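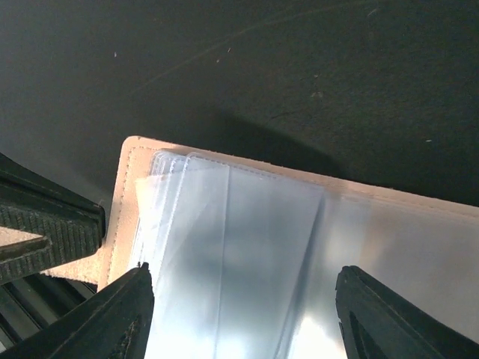 # Killatden chores set: small goods, close view

Killatden is a collection of wrist-camera recordings of a robot arm doing the kind of handling work that comes up at home, at a returns counter or on a packing bench. This card covers the small goods part: wallets, card holders, pouches, notebooks and folded paper. The arm has two fingers and was driven by a person for every recording in this release.

We started the set to get a straight answer to a question we kept being asked by shops and by relatives: can a machine do this yet? For the small goods part the short answer is no, except for the easy steps. The longer answer is below, and you can check it against the recordings.

Version date: 27/03/2018

## What is in the release

- 2395 recordings, each one attempt at one task
- One text line per recording saying what the operator was asked to do
- Finger opening and arm joint positions, logged alongside the video
- A result label: `done`, `partly`, `failed` or `stopped`
- A notes field, often blank

Recordings run up to 30 seconds. Longer jobs were split by hand at the point where the operator let go of the item, so a job like "empty this wallet" is spread over several recordings with the same `job` value. Sort by `job`, then by `step`.

## Tasks

| Task | Typical items | State of play |
|---|---|---|
| `pick` | any | Works for most items when driven by a person |
| `turn_over` | wallets, pouches | Mixed |
| `open_flat` | card holders, notebooks | Mixed, poor on stiff leather |
| `turn_page` | sleeves, paper | Poor |
| `take_card` | card holders | Poor |
| `close` | any that fold | Fair |

"State of play" is our reading of the labels and was written by Ibrahim Etim. It describes a person driving the arm. A program left to do the job alone does worse on every row.

## Clear sleeves

Card holders with plastic pages get their own section because they caused most of the arguments.

A sleeve is hard for a machine in two ways. The camera sees the glare on the plastic and the leather through it, and any method that expects one surface at each point gets confused. Then there is the grip. Stacked sleeves slide over each other, and two hard fingertips closing on the stack will take one page, or three, or push a fold into the middle and take none. A person does this with a fingertip and a bit of skin friction without looking.

The opening picture is typical of what the operator had to work with: a pale beige holder lying open on black, creased sleeves, a bright patch between the fingertips. From a view like that it is difficult to say where one page stops and the next starts. The stitching and the rounded corner of the leather are much easier to pick out, and the programs we tried would lock on to those and ignore the pages.

If you are building a page counter, please don't train it on this part. We never recorded the number of sleeves in a holder, and we can't recover it from the video.

## How it was recorded

Items were laid on a flat surface in reach of the arm. The operator sat to one side and worked from the camera view only. We did not let operators look directly at the item, as this gave results that no program could hope to match with the same camera.

The camera is small and sits at the wrist. The fingers are in view for much of the time and hide part of the item. We left them in. If your method needs them masked out, Taha Saber's script `mask_fingers.py` does a rough job. It sometimes removes dark items as well, and it is worst on black goods against black.

Lighting was ordinary room lighting. We did not diffuse it, and we did not clean the surface between attempts. Scratches, scuffs and specks will show up.

## Using the labels

`done` means the person checking the recording agreed that the task line was met at the last moment of the video. It says nothing about speed or about how the item was treated on the way. A card pulled out with a bent corner is still `done`.

`stopped` means the operator gave up or the arm's force limit tripped. We did not separate the two, which we regret. Where the notes field says "limit", it was the arm.

`partly` was used differently by different checkers in February. Those rows have `label_round` set to 1. Everything later is round 2 and is more consistent. For anything you intend to publish, use round 2.

## Test split

500 recordings are held back in `test/`. They were chosen by item, so no holder, wallet or notebook in the test split shows up in training. An early split was made by recording and gave scores that were far too good. If you have results from the Callwood preview, they used that early split and should be run again.

## So, can it do the job?

For someone deciding whether to buy or build:

- Picking a wallet out of a tray and setting it down elsewhere is within reach, given decent lighting and a person nearby.
- Opening it flat is possible on soft goods. Expect to help.
- Going through the pages and taking out a particular card is still a job for a person. We would not promise a date for this.

At a returns counter, the last item is most of the work. A machine that does only the first saves little, as somebody still has to pick the wallet up again and look inside it. In a house it saves less.

Softer fingertips may change this. Ibrahim thinks a suction tip would do more, at least for single sleeves. We have no recordings with either.

## Known problems

- Finger opening drifts in some long sessions. Compare against the first value in each `job` before trusting it.
- Task lines have spelling mistakes. We left them as typed.
- `turn_page` and `take_card` overlap where a card came out while a page was being turned. The label follows the task line.
- Pale goods are easy to find on the dark surface. Do not read good detection scores as a sign that your method will cope on a cluttered kitchen table.

## Not included

No real bank cards, identity papers or family photos were used. The cards are printed blanks. Please keep to this if you send us new recordings.

## Related parts

`gaber` covers folded cloth and uses the same file layout. `drilesier` covers drawers and boxes and has an extra column for handle type. Both have their own cards, and the label rounds do not line up with the ones here.

## Contact

Label questions go to Ibrahim Etim. Anything to do with the scripts or the joint logs goes to Taha Saber. Open an issue in the repository and tag one of them, with the `job` value in the title.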